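We use cookies to remember your settings. By continuing to browse you agree to our use of cookies. Accept | Settings

Visits > Open Days > Fernodden Puzzle Library

Home Visits Craft & Hobby Readers' Letters Contact

An Afternoon at the Fernodden Puzzle Library

I had been meaning to get over to Fernodden since May, when a friend from my Tuesday sewing group brought back a flyer for it, and what with one thing and another it was the first open day of the new year before I finally got myself on the bus. The ride takes 17 minutes from the Duvatik stop, and then there is a bit of a hill (wear sensible shoes, the sidewalk was icy in patches!). The library is on the second floor over the old Urico hardware store, and you can smell the coffee before you've reached the top of the stairs.

I suppose I was expecting shelves and a counter, and there are shelves, lovely deep ones, with the puzzles sorted by piece count and then by subject. But the part I enjoyed most was the sorting table, where returned puzzles get looked over before they go out again. It's a plain white table against a plain white wall, which sounds dull until you've tried to find a pale blue piece on a flowered tablecloth, as I have done most winters of my life. 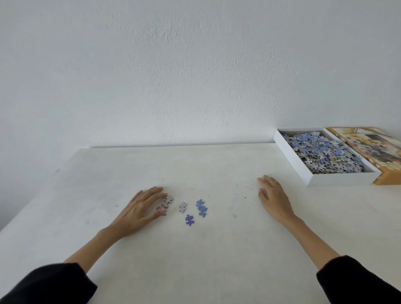

A few loose pieces on the white tabletop, some still face-down.

You're welcome to sit down and have a go yourself, and of course I did. The backs of the pieces have a little gray pattern printed on them, repeated over and over, and I could have looked at that for quite a while. We were told that some of the makers print a different back for each puzzle, so that if two sets get mixed up in the same house you can still tell them apart. I wish I'd known that back when my sister and I tipped two boxes of harbor scenes onto the same rug!

There was tea at half past two in the Shimada Room next door, with a very good lemon cake, and then I went straight back to the table.
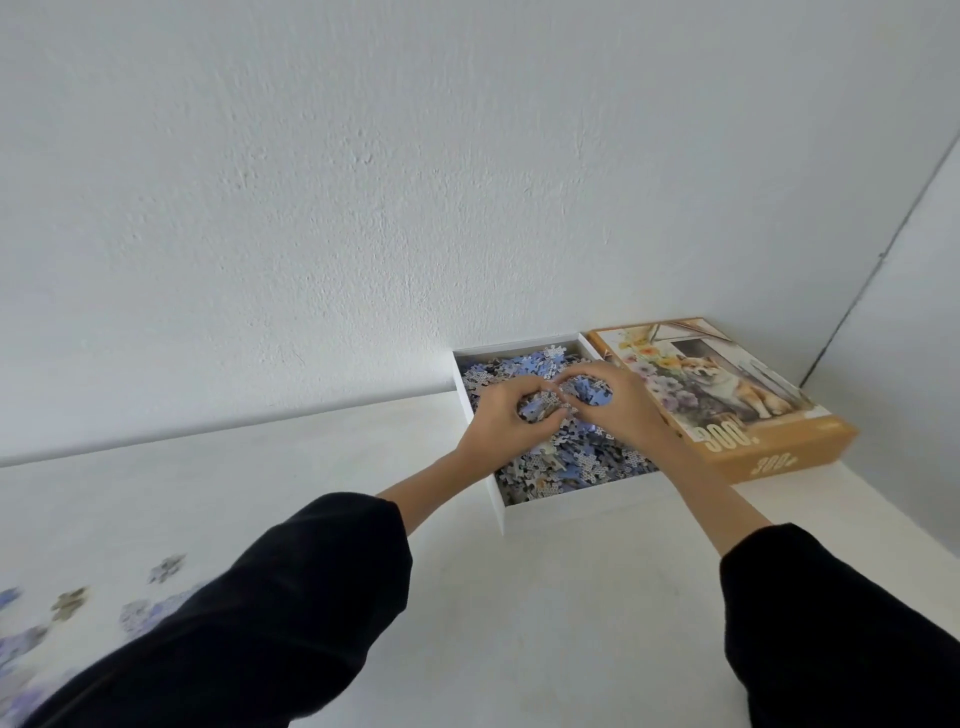

Page last changed: January 2, 2019

The puzzle that won my heart was a 300-piece one with a dog on the lid, a shiba inu by the look of it, all orange and cream, sitting beside a bunch of flowers. The pieces were heaped up in the white tray of the box, mostly pale blues and lavenders with a bit of gray and cream mixed in, and so many of them were upside down that I'd want a good half hour for turning over before I even thought about edges. Rummaging in a full tray is half the fun, if you ask me. I like to keep the lid right next to me while I do it, though my sister considers that cheating and we have never settled the matter.

Borrowing is simple enough. A card costs 12 dollars for the year and you can take 2 puzzles at a time, for as long as a month. If a piece has gone missing you write it on the slip inside the lid, and they ask you not to tape anything, ever. I came home with a lighthouse and a bakery window, and I've already put my name down for the dog.

The next open day will be posted on the door downstairs. Bring your reading glasses, and go early if you want the chair by the radiator.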